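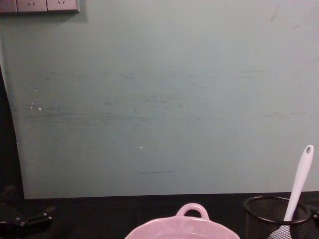
May 19, 2025
By Rosine Roussel

So our project (we called it Grendel, don't ask) was about teaching a gripper kitchen jobs by doing them ourselves first, and I got to be the hands! The job was moving a white spatula in and out of a black mesh holder. I recorded 200 demos, most of them in April, and my wrists still haven't forgiven me. The first 95 went in the bin as I kept changing my grip halfway through, and the policy learned to dither exactly like me. Slowing down helped heaps. Next term I want to try the pink dish by its handle.

2 comments

Tresport: Did you keep the dithery ones? Would love a look.

Carré: Great colour on that dish, good luck with the handle!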